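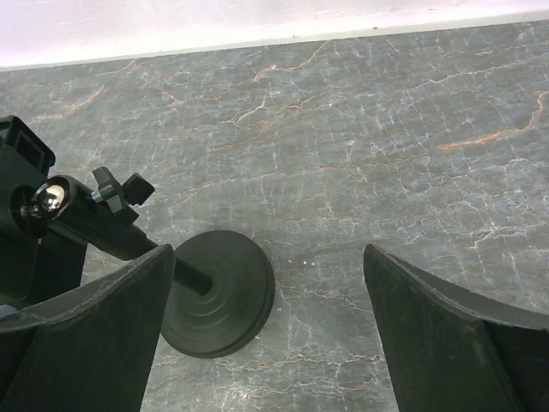 By Corentin Leblanc

Filed under: Kitchen & Bath / Stone Care / Reader Questions

I get a lot of mail about marble, and most of it circles the same handful of worries. So I finally sat down with a coffee and answered the usual ones in one go.

Is marble a bad idea if I cook every day?

I don't think so! I cook every day and I'd buy it again. You do have to be okay with a surface that picks up marks, though. If one dull ring near the stove would ruin your week, go look at quartz instead.

What's the difference between a stain and an etch?

A stain is something soaking in (oil, coffee, wine) and it usually looks darker. An etch is acid eating the polish, so you get a pale, dull spot. Lemon juice got me twice in my first month in the Barnby house.

How do I get an oil stain out?

Baking soda and water, mixed thick like peanut butter. Spread it over the spot, tape plastic wrap on top and leave it overnight. Mine took 2 rounds. Try it in a hidden corner first.

Can I use vinegar to clean it?

Please don't. Warm water, a drop of plain dish soap, a soft cloth, and then dry it off.

Are the colored veins cracks?

Usually not. Veins are minerals that settled in the stone - rusty orange ones often have iron in them. Drag a fingernail across. If it catches, call your installer and have them take a look.

How often should I seal?

Put a few drops of water down and wait. If the stone goes dark, it's time. I do mine every April, mostly so I remember.

Matte or polished?

I went with matte (the shop will call it honed) because etches hide better on it. My sister over in Plosine has polished and loves the shine, but she also owns 60 coasters.

Contact | Back to top | © Corentin Leblanc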